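FOR IMMEDIATE RELEASE
August 5, 2019

Prestov brings its wooden block sets to Dastosville

Two new sets go on sale this month, with a parts service for lost pieces

Prestov, the maker of wooden building blocks, today announced that its Sostura range will be sold in Dastosville for the first time. The range opens with two sets of plain blocks for homes, nurseries and primary schools. Both will be stocked by Işık, the toy and school supplies shop, from the day of this announcement.

The small Sostura set holds 16 blocks and comes in a cotton bag with a drawstring. It is meant for one child or for a pair of children sharing a table. The large set is meant for classrooms and comes in a lidded box with a divider down the middle, so that the long pieces can be kept apart from the short ones. Both sets use the same sizes of block and can be mixed.

Sostura blocks have no pegs, magnets or slots. They stay up by their own weight, and a piece placed a little out of line with the one under it will show at once. Teachers who tried the sets in July told the company that this was useful when talking to children about edges, corners and balance. 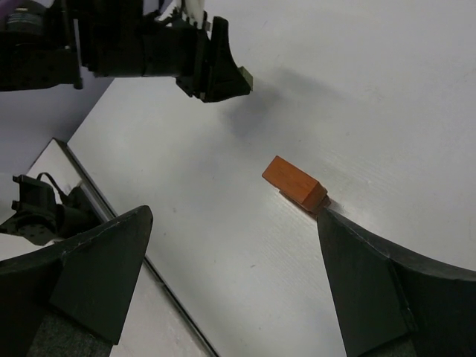 Two orange-brown wooden blocks stacked on a pale tabletop.

The blocks in the range are finished in warm colours that let the grain show. Shade differs from piece to piece, and the end of a block will often look darker than its face. Prestov does not sort blocks by shade before packing. Buyers who order a second set should expect some difference between the two.

"We were asked many times for letters and numbers on the sides," said Aranka Bakos, head of product at Prestov. "We tried it and went back to plain blocks. Children were turning them all the right way up before they started to build, and the building was the part we cared about."

The first delivery to Dastosville is 1000 small sets. Large sets will be made to order until the end of the year, and schools should allow four weeks for delivery. A school may order one large set on trial and return it within a term if it is complete and undamaged.

Alongside the sets, Prestov is starting a parts service. Customers who lose a block can order a single replacement through Işık by giving the size printed on the leaflet. The company has set aside 4000 loose blocks for this purpose. Replacements are sold singly and there is no minimum order. Blocks from older Prestov ranges are slightly thicker and are not covered.
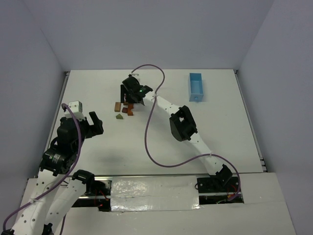

Photo: Prestov

A leaflet is packed with each set. It gives the block sizes, a few simple builds and advice on care. Blocks should be wiped with a damp cloth and left to dry flat. They should not be soaked or put in a dishwasher. The leaflet also suggests building on a smooth, level table, as carpet makes even a low stack lean.

Işık will have an open box of Sostura blocks on a table near the till throughout the month, and customers are welcome to try them. Schools and nurseries can ask at the counter for an order form or have one sent by post.

About Prestov
Prestov makes wooden blocks and simple table toys for use at home and in schools. Its ranges are sold through independent shops and school suppliers.

Press contact
Aranka Bakos, Head of Product, Prestov
Samples of the small set are available to the press on request.

ENDS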